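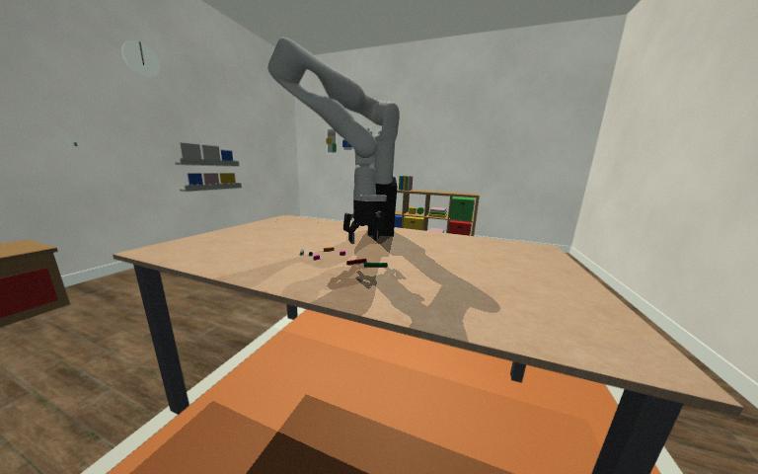 Table top in light tan, darker edge.

Tosirdale bench top, Trernness range

A ready-finished top for workrooms and craft rooms. Supplied as a single piece, 30 mm thick and 700 mm deep, with fixing holes drilled on the underside. Legs are sold separately - see the Sisay frame page.
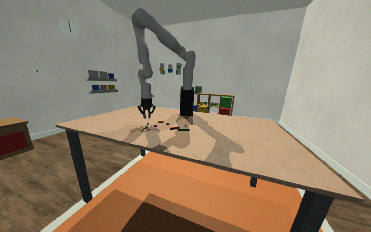
Light brown top with small items on it.

Care: wipe with a damp cloth and mild soap. Do not use bleach or wire wool. Light scratches can be filled with the Rilloleo wax stick,

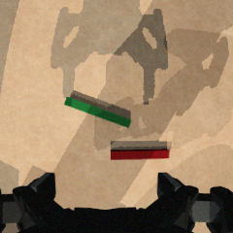
which should be left for 2 hours before buffing. Tighten all 8 frame bolts again after the first month.

Trade orders: Selma Dumitrescu. Deliveries leave on Tuesday.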